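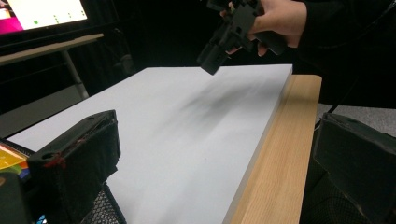
Fikre hand-held gripper: jaw release fault, questions from sites

This page covers the fault reported in February on the Fikre hand-held gripper, in which the jaws open without a release command. It applies to all units with the Komorex trigger board. It is updated when the test results change.

What is the fault?
The jaws lose closing force while the trigger is still held. The object drops or slides. The log shows the trigger as closed throughout, so the fault does not appear as an error on the status page.

How was it found?
An operator at the Cornwood site reported that a metal block had slipped from the jaws during a two-handed task. The log for that session showed no release. Meron Tesfamariam repeated the task on the bench with the same unit and got the same result on the fifth attempt.

How often does it happen?
In bench testing the jaws released 11 times in 312 closures. All 11 were on units that had been running for more than an hour. We have no reliable rate for site use, as a slow slip is easily put down to poor grip.

What is the cause?
The trigger sensor drifts as the handle warms up. Once the reading falls close to the threshold, the controller switches the motor to its low holding current to save power. It does this without changing the trigger state, and the log records only the trigger state. The low current is enough for foam and card but not for anything heavy or smooth.

Is the padding on the fingers to blame?
No. Worn padding makes a slip more likely at any given force, and it should be replaced when the surface is smooth or lifting at the edges. Units with new padding showed the same loss of current.

Which units are affected?
Serial numbers up to and including 200. Later units have a different trigger board. If the label has come off, open the settings page and read the board revision. Revision 5 or lower is affected.

Can I go on using an affected unit?
Yes, with these limits:
Light objects only. Nothing made of glass, nothing sharp, nothing hot.
Work over a bench or board, never over a person's hands or feet.
Stop after 40 minutes and let the handle cool before the next session.
Run the trigger calibration at the start of every session, including after a cooling break.

Does calibration fix it?
It resets the zero point and delays the fault. It does not remove it. A calibration done on a warm handle is worse than none, because the reading shifts again in the other direction as the handle cools.

Has anyone been hurt?
No injuries have been reported. One site reported a cracked tray. Please report drops even if nothing was damaged, with the session number and the time of day.

Are recordings made before the fault was found still usable?
Mostly. Compare the jaw width with the trigger state. If the width grows while the trigger is closed, mark that part of the recording and leave it out. Clusell has a script that does this check and will send it to any site on request. It does not catch a slip in which the jaw width stays the same.

What does the repair involve?
A new trigger board and a firmware update. The work takes around half an hour per unit. The update also adds motor current to the log. Do not install it on a unit that still has the old board: the jaws will not close at all.

Can we change the board ourselves?
Only if your site has the jaw force gauge. The closing force has to be measured cold and again after an hour of running, and both readings sent to Clusell with the serial number. Sites without a gauge should return the unit.

What should I do if the jaws let go during a task?
Let the object fall. Do not try to catch it with the other gripper or with your hand. Release the trigger, put the unit down, switch it off at the handle and note the time. Leave the session log on the unit until it has been copied.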